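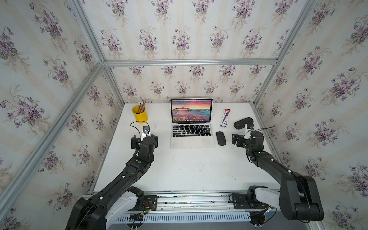 An afternoon at the Calville robotics open house

I have been meaning to visit the Calville workshop for longer than I care to admit, and in June I finally got on the train and went. Everyone there was so generous with their time that I ended up staying until nearly closing, and I came home with a notebook full of scribbles and a bag of very good ginger cookies from the front desk.

The tour proper started at two. Ineke Koster led our group, and she has that lovely gift of answering the question you meant to ask instead of the one you managed to get out. We began upstairs with the older Alivon project, which was all about folding and which I'll write up separately, and then went down to the room I had really come for, where the team is working on what they call the Donow method.

The workspace is a white table in an enclosure papered with purple flowers, like a spare bedroom at your aunt's house. Two black arms reach in from the front, each with a small camera up by its gripper. On the table were a laptop, a mouse, a yellow holder full of colored pencils, and the sort of odds and ends you would find on anybody's desk.

The job they have set themselves sounds tiny: take the little USB receiver out of the bottom of a wireless mouse. I do this at home with a fingernail and some muttering. For a pair of arms it means getting the mouse belly up, keeping it from skating around, and then closing two fairly large fingers on a piece of plastic and metal that hardly sticks out at all.

Their idea, as Ineke explained it, is to split the learning by distance. The robot learns the big movements from one set of demonstrations and the last short stretch from another, and in that last stretch it leans much more heavily on the wrist camera than on the wide view. A person guides the arms through the whole thing many times over. They recorded 559 demonstrations in all, and 106 of those cover only the final approach, starting with the fingers already close to the receiver. 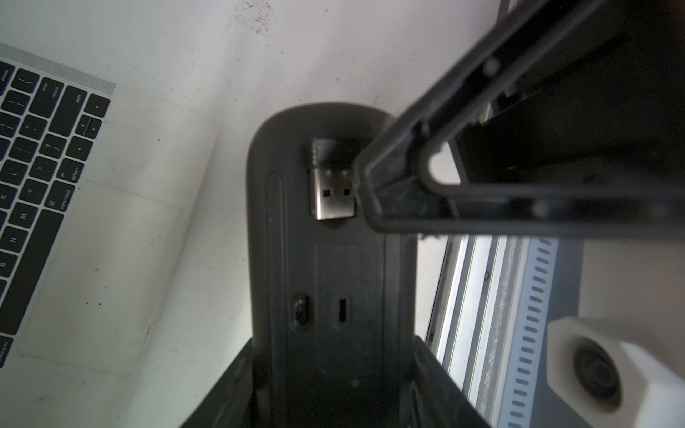
I asked whether those short ones were worth the trouble, and Macarena Pereyra, who had recorded a good share of them, laughed and said they were the dullest work of her life and the part of the project she would fight to keep. Without them, she told us, the arms tended to get to the right neighborhood and then dither. With them, the gripper settles on one side and commits. She was careful to add that they have only tried it with 4 kinds of mouse so far, and that a glossy one from De Graaf still gives them fits.

We had a long and very enjoyable detour about lighting (a gentleman in our group used to do shop windows and had opinions), and then coffee, and then I went back downstairs for another look while the others were at the poster wall. Macarena showed me how she marks the point in a recording where the long reach ends and the close work begins. She does it by eye, with one key, and she would like to have the software find it for her by next spring.

If you are thinking of going, wear comfortable shoes, as there are more stairs than the leaflet lets on, and ask for the downstairs room first while your group is fresh. The cookies are by the coat rack.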